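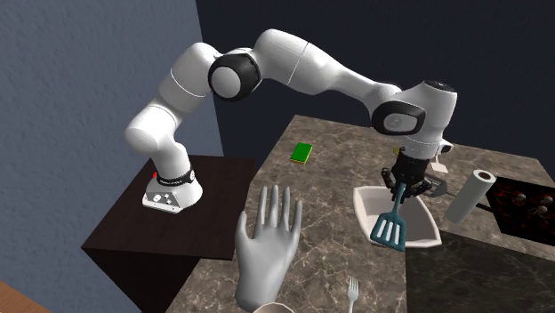 KANVILLE, 28 February 2020

By L. Theodorakopoulos
2 min read

The Zamel is a single-screen movie theater on Tristden Street in Kanville. It shows second-run features, repertory titles and a small number of new independent releases. The auditorium has 3,216 square feet of floor space and a balcony that is closed to the public.

History

The theater opened as a vaudeville house and was wired for sound a few years later. It operated under several names before the Theodorakopoulos family bought the building and renamed it. Under the family it showed mostly Westerns and double features, with a children's matinee that cost a nickel. The original pipe organ was sold for parts, but the organ loft remains – it is now used to store film cans.

The theater closed for 5 years after its boiler failed. It reopened with new seats and a wider screen.

Programming

Features change weekly. A late show of horror and science fiction titles runs twice a month, and silent films are shown with live piano each fall. The Tristden Shorts Program, held every March, presents 40 short films over one weekend. Entries are limited to films under 20 minutes.

Projection

Most films are shown digitally. The theater has kept its pair of 35mm projectors and uses them when a print is available. Reels run 3,000 feet at most, and changeovers are done by hand.

Related articles
Movie theaters in Kanville
Tristden Shorts Program
Second-run theaters
Double feature
Changeover (projection)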